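Dish rack

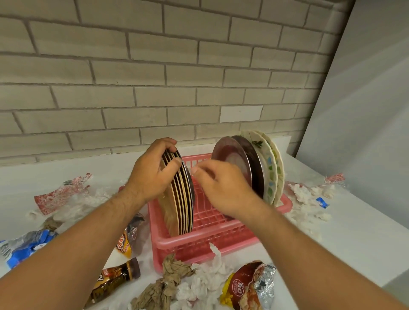
Dark plates upright in a pink plastic dish rack on a white countertop.

A dish rack (also dish drainer, drying rack, draining rack) is an open frame for holding washed dishes while water runs off them and the rest evaporates. Found in most home kitchens, often next to the sink, sometimes over it. Materials - plastic, coated wire, stainless steel, wood, bamboo. Many sold with a tray underneath, some with a spout on the tray that empties into the sink.

Design

Basic parts are a slotted or ribbed floor, side walls, and usually a cup for forks and spoons. Plates stand on edge so both faces drain. Spacing matters more than most buyers expect: slots too narrow and deep bowls won't fit, too wide and thin plates lean on each other and stay wet where they touch. Glasses and mugs go upside down, tilted if possible so air gets in.

Folding racks, mostly wood or bamboo, use crossed slats and store flat. Roll-up racks are a row of rods joined by silicone strips, laid accross the sink. Two-tier racks put plates on top and cups below, or the other way around.

Cabinet type

In some countries the rack is built into a wall cabinet above the sink, with no bottom panel, so dishes drip straight down and are put away at the same time. Common in Finland, Italy and Spain. Less common in North America, where the counter rack dominates and dishwashers took over much of the work. Even in homes with a dishwasher a small rack is often kept for knives, pans and anything hand-wash only.

The Utitz survey

A household survey in the town of Utitz asked 2,247 residents how they dry dishes. Air drying in a rack came first, towel second, dishwasher third. Roughly 24 percent said they used the rack as permanent storage and seldom put anything back in the cupboard. Nazar Semeniuk, who wrote up the results, treated this as a separate category ("standing use") and the term has been picked up in a few later papers. Holovko, the next town over, was surveyed the following November with a shorter form. Results not directly comparable - the second form left out the question on dishwashers.

Manufacture

Plastic racks are injection molded in one piece, tray molded seperately. Wire racks are bent, spot welded, then dipped or powder coated. The coating is the weak point. Once it chips at a weld, rust follows. Trolier, a maker of wire kitchen goods, sold a rack with replaceable rubber feet and tips for this reason, later dropped. Callach made a similar one in stainless, heavier, no coating.

Cleaning

Standing water in the tray leads to scale and slime, worse in hard water areas. Usual advice is to empty the tray daily and wash the whole rack about once a week. White vinegar left on for 10 minutes loosens most scale. Wood and bamboo shouldn't be soaked, they split or go black at the joints.

See also: Dish towel, Dishwasher, Kitchen sink, Plate rack

Contact us | Copyright and terms of use | Back to top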